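Unit 4 Handout: Packing Density and Void Space in Mixed Loads

Read before the Friday tutorial. Bring a calculator and your answers to Exercise 4.1.

4.1 Terms

Bulk volume is the volume a load takes up in its container, including the gaps between items. Solid volume is the sum of the volumes of the items themselves. Packing density is solid volume divided by bulk volume, and is always less than one for anything other than perfectly fitted blocks. Void fraction is one minus packing density. Students lose marks every year by reporting one when the question asks for the other.

All volumes in this unit are in cubic centimetres unless stated. The standard test carton is the Brornow carton, with a rated internal volume of 3000. Do not use external dimensions. Board thickness is not negligible at this size.

4.2 Measuring solid volume

For rigid, non-porous items use displacement. Fill the overflow vessel to the spout, let it settle, lower the item on a thread and collect the water in a graduated cylinder. Read at the bottom of the meniscus.

Porous or water-sensitive items cannot be measured this way. Use dry fill instead: place the item in a vessel of known volume, fill the rest with fine seed, level off with a straight edge, then measure the seed on its own. Tapping the vessel settles the seed and changes the result, so tap the same number of times in both readings.
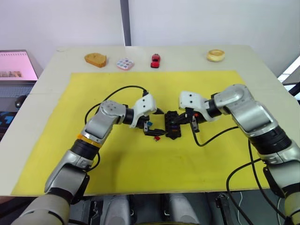
Repeat each reading three times and record all three. If one differs from the other two by more than five per cent of their mean, discard it and take another, and note in your lab book that you have done so.

4.3 Worked example

A mixed load is placed in a Brornow carton and levelled to the rim. Displacement gives 1023 for the rigid items. Dry fill gives 591 for the remainder.

Solid volume = 1023 + 591 = 1614
Packing density = 1614 / 3000 = 0.538
Void fraction = 1 - 0.538 = 0.462

Void volume is therefore 1386. This is the upper limit on loose filler, assuming that the filler reaches every gap. In practice it does not. Enclosed hollows, such as the inside of a capped tube, need to be treated separately (see 4.5).

4.4 Order of loading

Large items first, small items after, is a rule of thumb and fails when the large items leave gaps narrower than the smallest item. The Cavemby method sorts by shortest dimension instead of volume. Sang-wook Ryu's notes, on reserve at the Filberg library, work through both methods for the same load.

Exercise 4.1

(a) A load with a solid volume of 500 is added to the carton in 4.3 without raising the level. Find the new packing density.
(b) State one assumption you made about the existing voids.

Marks will be taken off for missing units. The May test covers 4.1 to 4.4 only.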